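## 4. Effect of cold soak on usable range

The fleet data in Section 3 show how far range falls on winter mornings but do not separate the loss in the battery from the load of the cabin heater. This section treats the two separately.
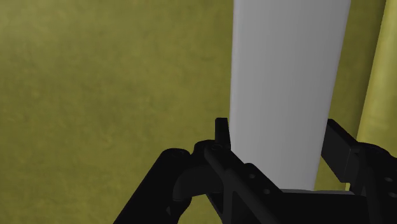
Figure 3. Pale slab against an olive-green ground (rendered).

### 4.1 Vehicles and procedure

Three estate cars of the same type, the Movero Won, were used throughout. All had the larger battery and the standard heat pump, and each had covered more than 3000 km before the first run. Tyres were set to the pressure on the door label and checked before each soak.

Each car was charged to full, left in the cold chamber at Pasitz for 14 hours, and then driven on the rolling road until the charge display reached ten per cent. The road load was the same for every run and was taken from the coast-down work of Reuter and Han. The soak temperature was either 20 °C, 0 °C or −10 °C. At each temperature the cars were run once with the heater off and once with the cabin held at 21 °C. Seat heating, rear screen heating and the radio were left off.

Energy was measured at the battery terminals with a clamp meter sampling at 1000 Hz. The car's own trip computer was logged as well, but its figures were not used in the fits, as they are rounded before they reach the diagnostic port.

### 4.2 Separating the two losses

Let E be the energy drawn from the battery during a run, d the distance driven and t the time taken. For the runs with the heater off we write

E = a·d + b·t

where a covers rolling and driveline losses and b the fixed electrical load. The heater adds a third term, h·t, which is found by subtracting the matching heater-off run. This assumes that the heater does not itself warm the battery. On the Won the two coolant loops are joined by a valve, and the valve position was logged so that any run in which it opened could be set aside.

A constant h is a poor fit to the opening minutes of a run, when the cabin is being brought up to temperature. We therefore fitted the warm-up and the steady part separately, with the change taken at the point where the blower first dropped below its highest setting. Thambiah used a fixed change point in his work on the Wulto van; we found that a fixed point placed too much of the warm-up energy in the steady term at −10 °C.

### 4.3 Sources of error

The main uncertainty is the state of charge at the end of a run. A cold cell shows a lower voltage under load, and the display may reach ten per cent while more energy remains than it would at 20 °C. After each run the car was brought back to room temperature and the remaining charge was measured by slow discharge, following Woo and Sun. The difference is reported as recoverable energy and is kept apart from both a and h.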